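4. Cloth, clips and cut-out letters

I promised in the last section that I'd get to the backdrops people put together themselves, out of a length of cloth and whatever clips were in the drawer, and these turned out to be my favorite part of the whole study. They're cheap, they go up fast, and every one of them is solving the same two problems: keep the cloth up, and make the words readable from the other side of the room.

Figure 4. Black cloth backdrop with outlined cut-out letters in two rows, clipped along its top edge. 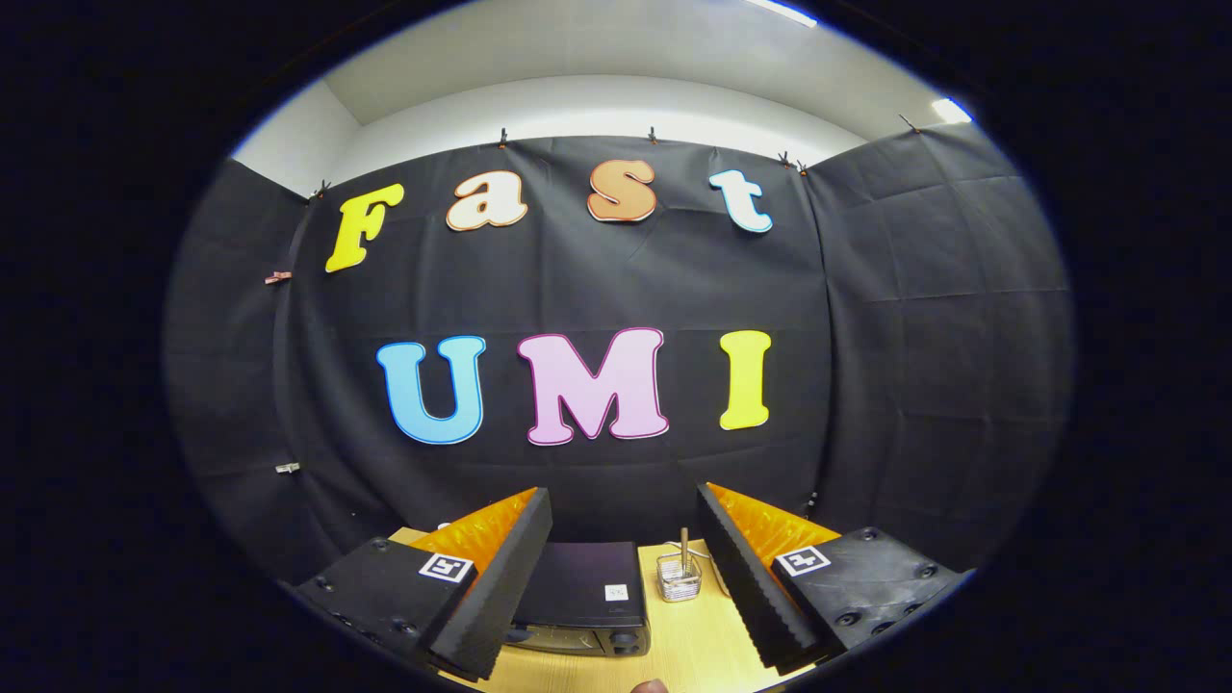
The first problem is the one people talked about most. When Ryota Katayama and I went through the Jultton interviews, nearly everyone who had hung a backdrop had something to say about the top edge, and very few had anything to say about the bottom one. That makes sense to me. Cloth hangs by its own weight, so whatever you do at the top is going to show all the way down. Put your clips too far apart and you get a swag between each pair (one teacher called these "smiles," and I've used her word ever since). Put them close together and the cloth looks great, but now you need a lot more clips, and you need a ladder for longer.

The backdrop in Figure 4 uses five small clips spaced across the top, with two more down the left edge, one copper-colored and one silver. I like this one a lot as an example of mixed hardware. We had a question on the form about whether clips matched, and I nearly dropped it because it seemed fussy! I'm glad I kept it. Mixed clips were common in our sites, and the people we talked to mostly treated a clip as a clip. Kelly Brandão, who coded the same interviews separately from me, noted that the only complaints about mismatched clips came from people who sold them.

4.1 Black cloth and what it does to a crease

We asked each site what color of cloth it had and why. Black won easily. The reasons were all over the place: it was what the store had, it didn't show dirt, it had been left over from a play. Several people said black hides wrinkles, and I went in believing that too. I don't quite believe it now. Under a ceiling light, a fold in dark fabric can pick up a pale line along its ridge, and once you've noticed one you start seeing them everywhere. The extra fabric out to the right in Figure 4 is wrinkled and creased, and you can tell that perfectly well even though it's dark.

Ironing came up less than I expected. People steamed the middle panel if they steamed anything, and left the sides alone. Some of the sites in the Tkachenko building kept their cloth rolled on a cardboard tube between uses, which worked well as long as someone had a closet deep enough for the tube. The rest folded it into a box, and got a grid of creases for their trouble.

Side panels deserve a word as well. A flat cloth on a back wall leaves you with whatever is going on at either side – shelving, a doorway, a radiator – and the usual answer was to bring a second piece of cloth around. In Figure 4 the dark panel on the left meets the back wall at an angle, so you get something closer to a shallow booth than a flat sheet. Ryota prefers this arrangement and I go back and forth. It makes a calmer surround for the letters, but it also eats floor space, and in the smaller rooms that meant moving a table every time.

4.2 The letters

Now the fun part. Cut-out letters beat printed banners at our sites by a wide margin, which surprised me, and the explanation people gave was that you can fix one letter. If the printed banner has a mistake you're stuck with a new banner. If the "t" comes out badly you just cut another "t."

We scored lettering on three things: contrast with the cloth, whether there was an outline, and how the color was handled from one letter to the next. Contrast was almost never a problem on black. Yellow and white did best in our distance test, where readers stood 20 feet away and read the words aloud, and darker reds and blues did worst unless they had a light outline around them. Outlines generally helped, though an outline darker than the letter itself doesn't do much on black cloth. It just melts into the background and the letter reads a hair thinner. The light blue "U" and the pink "M" in Figure 4 both have darker outlines of this kind, and the fill color is doing the work there. The "t" is paler all over, white with light blue around it.

Color order was harder to score. Some makers ran a strict repeat and others picked by feel. The wording in Figure 4, "Fast UMI," takes a yellow letter to start the top row and another to end the bottom one, and my eye goes back and forth between them in a way I find pleasing. I can't claim that as a finding. Kelly gave it a middling score for order and I gave it a high one, and we let the average stand.

What I can say something firmer about is the stacking of rows. Two rows let you make the letters bigger for the same width of cloth, and readers at the far end of the room did better with two short rows than with one long one. The lower row in Figure 4 is all capitals, three of them, and larger than you'd manage if all seven letters had to share a line. Changing the letter style between rows, as this one does, didn't slow anybody down in our test. A couple of readers said it helped them see where one word stopped and the next one started.

4.3 Light from above

The last thing we recorded was where the room light sat relative to the cloth. Most of our rooms had ceiling lights and nothing else, and a light close to the backdrop tends to brighten the upper row more than the lower. The fix people used was simple. They hung the cloth a bit lower, or they put their palest letters in the bottom row. I tried the second one at home with a set of Kosilex letters and a black bedsheet and it did even things out, though my ceiling is low and I wouldn't lean on that too hard. Section 5 takes up the same question for rooms with windows.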